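Budgeting for the second arm

Murali Fernandes has bought equipment for Hondlow for long enough to distrust a round number. His first budget for the table-top handling bench had one line in it, for the arm. The version approved in November had 13.

"The arm is the easy part to price," he says. "You get a quotation and it holds. Grippers, cables, mounts and spare fingers come in late, and they come in separately."

Hondlow compared two suppliers, Zirton and Stutenix. Zirton was cheaper to buy but charged for each service visit. Fernandes allowed 10 per cent of the purchase price a year for upkeep, and on that basis the gap closed in the third year.

Selamawit Weldu, who plans the bench work, argued for more hours and less hardware. Her estimate was 55 hours of set-up per task, against the supplier's 400 for a full programme.

"Set-up is labour, so it went under staff costs and then vanished from the equipment case," she says. "I asked for it to be put back."

Her own line for props is small – toy food, cutlery, a few pans – and she defends it firmly.

Bench work with the place setting
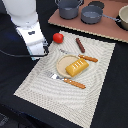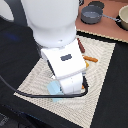
Fernandes now wants cable routing quoted as a separate item in any bid. Weldu agrees, and would add a fixed allowance for fingertips, ordered with the gripper. The Duan bench is next on the list. Its budget is still in draft, with the service contract left blank until both suppliers reply.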